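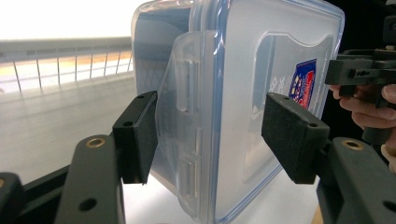

Box held between the two foam pads of one hand-held gripper.

Progress report to Graderov, work package "Two-hand handling of household boxes"
Prepared by Tariq Rind, Trimberg group. Period covered: up to the end of August.

1. Where we are now

In the last report we promised a first complete set of demonstrations with closed plastic food boxes and a wire basket. This set is finished. It contains 1,134 demonstrations that passed our check. Each one is made by a person holding one gripper in each hand, and each gripper records its own view. A camera at head height records the full workspace at the same time.

We chose the translucent box with the clip lid as the main object for this period. We knew it would be difficult. The walls let the light through, so the outline of the box is weak in the picture, and the blue seal on the lid is often the only strong line. Our earlier tracking method, Plidau, lost the box in many recordings when the background was bright. Eusebio Muñoz has now changed the method so that it follows the seal and the label together. If one of them is hidden, the other is used alone for a short time.

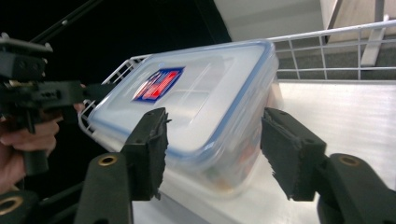 Figure 2. Box at the wire basket, with the gripper still open around it.

2. Results

We tested the new tracking on recordings which were not used for its development. The number of recordings where the box was lost fell to less than half. The remaining failures are mostly of one type: the box is turned with the lid away from both grippers, and then neither the seal nor the label is seen well. For this type we have no good solution yet, and I prefer to say it clearly.

The first policy trained on the full set was also evaluated. It learns the approach to the box well. The release is weaker. The policy tends to open both grippers at the same moment, while our operators usually open one of them a little earlier and keep the other as a support.
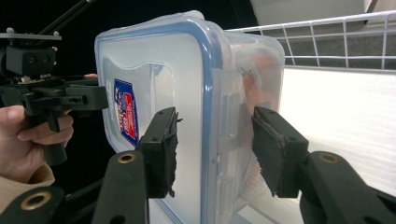 To study this difference we marked by hand the moment of contact and the moment of release for each gripper. This took us longer than planned, almost two weeks more, but the result is useful for the whole project. There are now 3,193 marked moments, and they are stored next to the recordings in the same format that Hashmi uses for its part of the work. Their team has already read the files without problems.

3. Changes in the setup

The layout of the table and the basket was fixed at the start of the period and was not changed after that. We ask all operators to begin with the box in front of the basket and a gripper on each side.
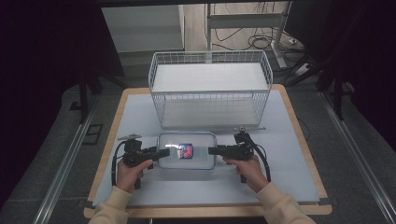 Figure 4. Starting position, seen from the head camera.

4. Open points and next steps

The edges of the gripper pads become frayed with use. We do not know yet if this has an influence on the data, so we will record a small comparison with new pads. After this, Eusebio will add boxes with other lid colors, and I will train the policy again with the marked moments as additional input.

The budget is as planned, except for the extra hours of marking, which we covered from the travel line. We would like to ask Graderov for a short call in the next period, to agree on how many new objects are expected for the final set. Our proposal is 8.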